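Home | Articles | Data | Methods | Contact
Last updated January 21, 2024

3.2 Household objects and bin contents

The objects in this study were chosen to stand for what people keep in sheds, hall closets and kitchen drawers. Most came from the shared store at Gerkero, and the rest were bought from two general retailers, Sendon and Drustska. The full set holds 101 objects. We left out anything with a sharp blade, anything made of glass, and anything that could leak.

We sorted the set by outline before sorting it by use. Mujić's earlier grouping by room of the house did not suit our purpose, as a garden tool and a kitchen tool may have nearly the same shape – a long handle, a neck and a broad head – and they take up space in a bin in much the same way. Our final grouping has 11 shape classes. Long-handled objects form the largest class, followed by flat objects with raised edges. Tapered objects were kept as a class of their own. They often come to rest against a wall, and their two ends differ in width, so the direction in which they point was noted separately.

Each bin was filled by tipping a mixed lot from a carton. Contents were left as they fell, except where an object landed across the rim, in which case it was pushed back inside. A filling could be sparse or crowded, with up to 11 objects. Figure 2 gives a sparse case, with a hand garden fork lying diagonally on the left.
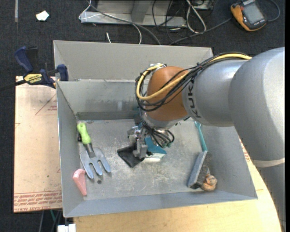
Figure 2. Bin with a lime-green-handled garden fork, a pink tapered object near the left wall and a flat black object under the gripper.

Across all fillings we recorded 1462 object positions. For each one we noted the shape class, whether the object touched a wall, and whether it touched another object. Garden forks and trowels were logged with the direction of the head as well as the handle, because the head is the wider part and tends to decide how close a neighbor can lie.

Color was noted but not used for grouping. Many garden tools are sold with bright handles so they can be found in grass, and a class based on color would have put them together with toys and cleaning items. Small loose parts were logged under a separate code and are left out of the totals in the next section.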